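Textiles in the Home
Unit 4: How Cloth Takes Up and Gives Off Water

Reading for Wednesday. Bring this handout and your swatch folder to lab.

4.1 Why this unit matters

Most complaints people have about household cloth come down to water. A towel does not dry the skin. A shirt takes all day on the line. A bath mat smells sour. In Unit 3 we looked at fibers one at a time under low magnification. In this unit we look at finished cloth and ask how the fiber, the yarn, and the way the cloth is built work together when water is present.

You will need three words from Unit 3: fiber, yarn, and pile. If you are not sure of them, go back to the glossary before reading on.

4.2 Absorbing and wicking

Students often mix these two up, and the quiz will expect you to keep them apart.

Absorbing means that water goes into the fiber itself. Cotton does this well. The fiber swells as it takes in water, which is why a wet cotton towel feels thick and heavy. Wool also absorbs, although the outer surface of the fiber sheds drops at first. Polyester absorbs very little.

Wicking means that water moves along the surface of fibers and through the small gaps between them. A polyester running shirt can wick well while absorbing almost nothing. The water spreads out over a wide area and then dries from there.

A cloth can do both. Cotton terry does both when it is clean, and much less of either when it is coated with softener or body oil.

4.3 Terry cloth

Terry is woven with two sets of lengthwise yarns. One set is held tight and makes the ground of the cloth. The other set is fed in with slack, so that it stands up in loops when the crosswise yarns are beaten into place. The loops are the pile. They may be on one side or both.

The loops give the cloth much more surface than a flat weave of the same size. They also hold air when dry, and this is where the soft feel comes from. When loops are cut, the cloth is called velour terry. It looks smoother but is usually slower to pick up water, so many makers cut one side and leave the other looped.

The weight of terry is given in grams per square meter. Higher numbers mean more yarn in the same area. A heavier towel can hold more water in total, but it also takes longer to dry.

Folds matter too. Where terry is bunched, the loops on neighboring surfaces press into one another and air cannot pass between them. A towel left in a heap dries on the outside and stays damp in the middle.
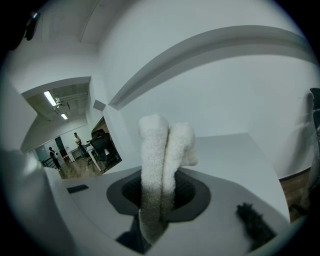 Figure 4.1. Bunched terry cloth, with shading along the folds.

4.4 Drying

Three things decide how fast a cloth dries: how much water it is holding, how warm the air is, and how quickly damp air is carried away from it. Of these, the last is the one people forget. A wet cloth in a closed bathroom soon has a layer of damp air next to it, and drying slows down even if the room is warm.

Spinning removes water by force and costs much less energy than driving it off with heat. For cotton, the spin setting on the washer makes more difference to drying time than anything you do afterward. Delicate knits are an exception, as a fast spin can stretch them out of shape.

Line drying leaves terry stiff. When the last of the water leaves, neighboring fibers are held to each other and the loops set in place. Shaking the towel hard before hanging it and again once it is dry breaks up some of this. Machine drying keeps the loops moving, so they dry apart from one another. The cost is wear: the lint in the filter is fiber that used to be part of the cloth.

4.5 Softener and finishes

New towels are often sold with a finish that makes them feel smooth in the store. The finish slows water down. One or two washes without softener will usually take care of it.

Liquid softener works by leaving a thin coating on the fiber. The coating lets fibers slide past each other, so the cloth feels softer, but it builds up over many washes. Dryer sheets do the same thing by a different route. For towels, dishcloths, and diapers, the course advice is to leave softener out.

4.6 Lab exercise: soak and drain

Work in pairs. Use the swatches labeled Nisurent (looped cotton terry), Flulen (polyester knit), and Pekimcombe (flat cotton weave). These are our supply room names and you will not find them in the textbook.

Weigh each dry swatch and write the weight in your table.
Lay the swatch on the surface of the water in the tray. Start the timer when it touches and stop it when the whole swatch has gone dark or sunk.
Leave it under water for 100 seconds.
Lift it by one corner and let it drain until the drops stop.
Weigh it again.

To find the absorbency, subtract the dry weight from the wet weight, divide by the dry weight, and multiply by 100. The answer is a percentage.

Worked sample: a flat cotton swatch weighs 69 grams dry and 156 grams wet. The water held is 87 grams. Divided by 69, this gives 1.26, or 126 percent.

If your number for the polyester knit comes out higher than you expected, remember that this test does not separate water inside the fiber from water caught between the yarns. Say so in your write-up.

For the wicking test, hang a strip of each cloth with its lower end in colored water and mark the height of the water line each minute. The strips are in the Nyamweya cabinet, second drawer. Cut along the lengthwise yarns.

4.7 Review

Explain in two or three sentences why a shirt can feel dry soon after exercise even though its fiber absorbs very little.

A hotel switches from looped terry to velour terry on both sides. What might guests notice?

A laundry handles 2000 towels a week and wants to cut its energy use. Which stage would you look at first, and why?

Describe one way to test whether softener has built up on a towel, using only what is in the lab.

Write-ups are due at the start of the next lab. Put both names on the table sheet and staple it behind the text. Rinse the trays and hang used swatches on the rack by the sink, one layer deep.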